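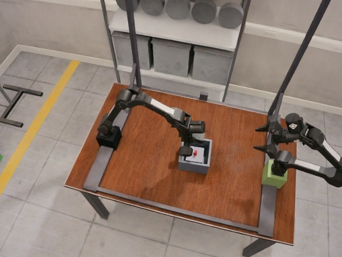

Button-press task: what went wrong in October

The two-arm button task is back in the nightly simulation runs after being out of them for most of October. Several of you asked why your results from the first half of the month were withdrawn, so this item covers the fault, how it was found, and what has changed in the setup.

The task itself is short. One arm reaches into an open box on the table and presses a red button on a white panel. The other arm is meant to hold clear with its gripper open until the press is confirmed, then move in. A run counts as a success when the button reports a press and neither arm has touched anything it shouldn't have.

Ieva Priedītis was comparing the Tirno policy with the older Kaplan one when she noticed that Tirno was finishing its presses too quickly. The gripper finger came down beside the button, stopped, and the run was scored as a success. She replayed the run at quarter speed and found that the finger had never touched the button cap. It had gone into the floor of the box next to it, far enough to overlap the panel's collision shape, and the simulator pushed the panel hard enough to trip the button's own joint. The score sheet read that as a press.

She then went through 300 saved runs by hand. Most were fine. The bad ones had the same pattern: a fast approach, a finger landing off to one side, and a large contact force lasting for a step or two before the press signal.

There were two causes. The first was in the box model. When it was exported again over the summer, the panel and the box floor came out as a single thin collision sheet, and a finger moving at full speed could pass into it between physics steps. The second was in the safety check. The force limit that should have stopped the arm was being read from a smoothed signal, and the smoothing window was long enough to flatten a short spike. The limit was set correctly. It was looking at the wrong number.

The second cause is the one that matters outside simulation. The Polard bench downstairs runs the same safety check, copied over with the same window. On the real bench the finger can't pass through the bottom of a box, so the force goes into the gripper, the wrist and whatever is underneath. We pulled the bench logs after Ieva's report and found 4 contacts above the limit that had not triggered a stop. All were with the arm working alone and the gate closed. Nobody was inside the marked area for any of them. One finger pad was found split at the next inspection and had been put down to normal wear. It is now listed as possible contact damage, and the inspection sheet has a line for it.

The bench was stopped the same afternoon and stayed off until the check was rewritten.

What has changed:

The force check now reads the unsmoothed signal. The smoothed one is still logged for plotting.

The box, the panel and the button are separate collision shapes again, and the box floor has real thickness.

A press only counts if the finger is in contact with the button cap at the moment the button reports. Any contact with the box floor is recorded as a fault, even when the press also succeeds.

Approach speed is capped for the last 5 centimeters above the box, in simulation and on the bench.

The waiting arm no longer moves on the press signal alone. It waits for the first arm to report that it is out of the box. Under the old rule a false press could have sent the second arm in while the first was still down there. We did not find a case where the two arms touched, but a few of the replays were closer than we would like.

With the new scoring, Tirno's success rate is well below what was reported at the September review, and it is now slightly behind Kaplan. Please don't use the earlier chart in anything that leaves the building. A corrected one is in the shared results folder with the old one marked as withdrawn.

The Fotberg arm in the back bay uses a different controller and was not affected by the smoothing problem, but its force check has not been tested against a short spike either. That test is scheduled before it goes back to running overnight. Until then it is attended use only, with the usual sign-in at the gate.

If you have your own copy of the box model, delete it and pull the current one. If you have saved runs from before the fix that you need rescored, send Ieva the run folder and she will add it to the queue.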